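The Cable Sorter

The shop in Warkley closed in April, and my uncle left me the key, the debts and 276 metres of black cable. I was told to sort it before Saturday, when the man from Moden would come to look at the stock.

I had never sorted cable. In Grosis my mother had sorted beans, and I thought it must be similar. You take one from the heap, you look at it, you put it in its place.
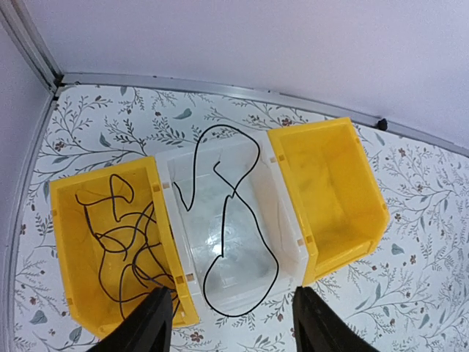

D. Bratu
Fiction contributor

So I began with the yellow bin on the left, where the thin cable lay across itself so many times that I could not find an end. My uncle used to say that a knot is only a cable which is afraid. I did not believe him, but I spoke to it kindly.

After 17 minutes one length came free. I laid it in the white bin and it made long, slow curves, as if it was stretching after sleep. The yellow bin on the right I kept for the good pieces. It was empty, and very yellow, and I was a little ashamed before it.

By evening I stopped to drink tea. I looked at the small maroon flowers printed on the white surface under the bins, and I remembered the curtains in our kitchen. My mother would have finished already. She would be asking me what else there was to sort.

I washed the cup and looked for another end.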